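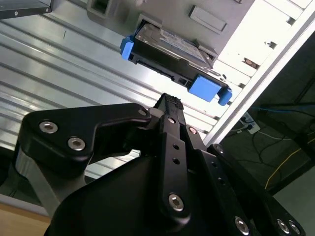 ## 4. What the Cell Changed

The previous section described the teardown line at Trellov's Stoncombe site as it ran before the cell arrived. This section takes up what happened to the work afterward, drawing on 28 interviews and on the shift notebook, a spiral-bound object that has outlived every piece of software meant to replace it. We leave throughput to the appendix. Trellov's managers asked us about throughput in every meeting, and the technicians raised it only when a manager was in the room.

### 4.1 The division of labor on paper

The plan drawn up by Romaniuk, the integrator, split the teardown of a desktop computer into "prep," "extraction," and "sort." Prep and sort went to people. Extraction, meaning the removal of drives and small parts from an opened case, went to two robot arms working at one table. The plan fit on a single sheet and had arrows on it. All 11 technicians on the line were shown it in April, and several of them kept their copies, for reasons that became clearer to us as the interviews went on.

On the sheet, prep is a box about the size of a postage stamp. It contains the words "open case, present to cell." In the shift notebook, the same step fills most pages. Opening a case means finding out which kind of case it is, and a refurbisher taking 2,000 machines a month from offices, schools, and one bankrupt travel agency doesn't get to choose. Some side panels slide, some swing, and some have been taped shut by a previous owner with strong feelings. Presenting the case to the cell means laying it down where the arms expect it, with the loose cables out of the way, and then keeping them out of the way, which is the harder half. Technicians call this "dressing" the machine. The word appears nowhere in Romaniuk's documents.

Dressing was not a task before the cell. A person pulling a drive by hand moves the cable aside with whichever finger is free and would be surprised to hear it called a step. Once the pulling went to the arms, the moving-aside stayed behind and had to be done ahead of time, on purpose, by someone imagining where a gripper would want to go. Our interviewees were good at this imagining and somewhat irritated to be.

> "I used to take computers apart. Now I get them ready to be taken apart. You'd think that would be less."
> (Technician, day shift)

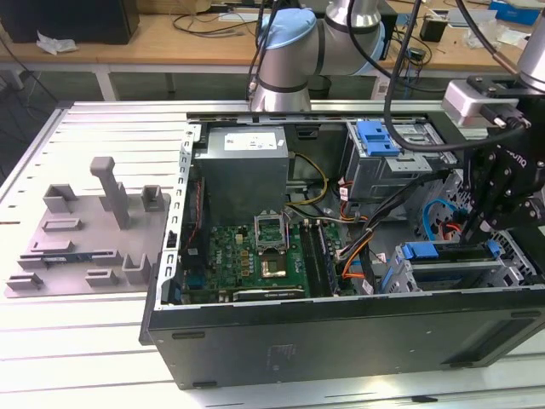 **Figure 1.** The two-arm cell with an opened desktop tower on its side. One gripper reaches into the lower drive area; the gray fixture plate lies on the table to the left of the case.

### 4.2 Holding, and who does it

A good deal of manual teardown consists of holding one thing still while doing something to another. Experienced technicians do their holding with a forearm, a hip, or the edge of the bench, and when we asked them to describe it they mostly looked down at themselves to check. The cell has no hip. Whatever has to be held is held by the second arm or by a fixture, and each fixture has to be thought of in advance, drawn, printed, and then argued about.

The fixture plate in Figure 1 is the product of that arguing. Romaniuk supplied a first version, which the technicians considered a fine plate for parts nobody in the building had ever seen. The later ones were worked out on site by Solomiia Holovko, a line technician of long standing whose job title did not change at any point during our study. She measured parts with calipers brought from home, sketched slots on the backs of packing slips, and sent the sketches to an engineer at Romaniuk who turned them into files. The files carry the engineer's name. The plates, on the floor, are called "Solomiia's," and when one cracks it is her phone that rings.

We asked her whether fixture design was now part of her work.

> "It's part of my day. My work is whatever they wrote on the form when I started, and I don't think they've looked at the form."

This gap between the day and the form came up again and again. The cell took over a portion of a job that had been described and paid for, and gave back a number of smaller jobs that had not. Dressing cases is one and fixtures are another. A third is what the notebook calls "sitting with it," entered as a block of time with no further explanation. It means staying near the cell while it works on a model it has handled badly before, with one hand near the pause control. Sitting with it demands full attention and produces no visible result when done well, a combination that has never been good for anyone's annual review.

### 4.3 Small parts

The drive bays in many of the desktop towers Stoncombe receives use plastic release tabs and latches. These are cheap, they are easy to lose, and a refurbished machine missing one goes back on the shelf until somebody finds a match. Under manual teardown they were thrown into a coffee can. The can was a shared resource of some delicacy: everyone drew from it, no one admitted to topping it up, and its contents were known by feel.

Management disliked the can, which could not be audited. The cell offered a chance to retire it, and putting parts into assigned slots became one of the behaviors Romaniuk was asked to develop. It was also the behavior the technicians most enjoyed watching, in the spirit in which one watches someone else parallel park.

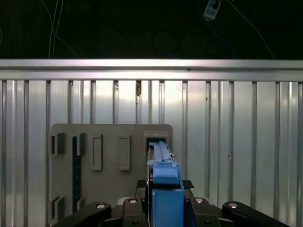

Insertion is harder than removal, as anyone who has reassembled a flashlight knows, and the line's opinion of the cell was formed largely on this task. A person putting a part into a slot misses slightly, feels the rim, and corrects before noticing. The technicians had never thought of this as skill. Watching an arm attempt the same thing gave them a vocabulary for it, and by the middle of the study they were telling each other that a part had to be "walked in" or "leaned on late," phrases we do not find in the notebook before the cell came. One interviewee had started explaining them to her teenage son in connection with car keys.

We think this deserves more attention than it usually gets. Much of the writing on workplace automation asks whether skill is lost. On this line the first effect was that skill became something people could talk about, because they were being asked, several times a week, to explain to an outside engineer what their hands did. The explanations were often wrong at first. People reported gripping tabs at the end when they gripped them at the side, and reported looking at the slot when they were looking at the next machine. Holovko took to having a colleague work while she narrated, and found that the narration went better about someone else's hands.

None of it was paid as training. The hours were booked to "cell support," a code that also covers wiping down the table.

### 4.4 Pace and company

Before the cell, each technician worked a machine from start to finish and set the pace. Afterward, machines queued. Indier, the scheduling software bought along with the arms, decides which case goes to the table next, and announces the decision on a screen mounted slightly too high for most of the staff. The technicians treat Indier as one treats a new supervisor from head office: with courtesy, in its presence. In practice the order is set at the prep bench, where a case that looks like trouble can be slow to get dressed until someone who likes that model comes on shift. Indier logs these delays as "operator wait." The operators consider it the best thing they do for the machine's numbers.

Conversation changed too. Under the old layout the benches faced each other and people talked all day, chiefly about food. With prep at one end of the room and sort at the other, they now meet at the table when something stops, and several interviewees told us that a stoppage was the first time in a shift they had spoken to the other end. We would not go so far as to say that anyone causes stoppages. We do note that a jammed latch seldom drew fewer people than it needed and that the discussion rarely ended when the latch came free.

Two technicians said they preferred the new arrangement without reservation. Both had wrist trouble, and both described going home with hands that felt like their own. The rest gave mixed answers, and we distrust any summary that averages them. The same person could call the cell a relief in the morning and a toddler after lunch, and mean it both times.

### 4.5 The can

Our last site visit was on 31 August 2021. By then the single sheet with the arrows had been reissued, and prep had grown to a box of respectable size, with "cable management" written inside it. Fixtures were listed under "Romaniuk deliverables." Sitting with it was not listed.

The coffee can had been formally withdrawn, and a memo to that effect was posted beside the screen. Tabs that came off the machines by hand during prep still had to go somewhere before they reached sort, however, and the prep bench had acquired a container for them, which was entered on the equipment register as an "interim parts buffer." It had a lid that said decaf. We return to the buffer in Section 5, where its relation to the official inventory turns out to matter for how Trellov calculated the savings from the cell.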